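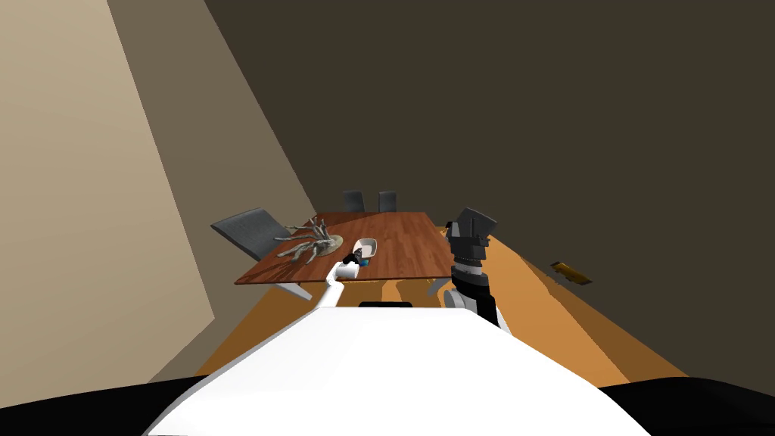

4.3 Montagem e nivelamento da mesa Sesholm

Antes de começar, confirme que tem o saco de ferragens Dreveo completo (referência 1754). As pernas vêm embaladas à parte.

1. Coloque o tampo virado para baixo sobre uma manta.
2. Encaixe cada perna no respetivo canto e aperte os parafusos à mão.
3. Com a chave sextavada, aperte em cruz até 18 Nm.
4. Vire a mesa com a ajuda de outra pessoa. Não a arraste apoiada em duas pernas.
5. Ponha um nível no centro do tampo, primeiro ao comprido e depois na largura.
6. Rode os pés reguláveis até a bolha ficar centrada.

Nota: deixe pelo menos 400 mm entre a mesa e a parede. Em salas estreitas, o valor mínimo admitido é de 300 mm, mas só do lado sem cadeiras.

CUIDADO: não use aparafusadora elétrica no passo 3. Os casquilhos roscados podem soltar-se e essa avaria não está coberta pela garantia.

Manutenção

Volte a apertar os parafusos ao fim de um mês de uso. Limpe o tampo com um pano húmido bem torcido e seque logo a seguir. Não aplique produtos com silicone nem com amoníaco.

Se a mesa continuar a oscilar depois do passo 6, consulte a secção 4.5, «Substituição dos pés reguláveis».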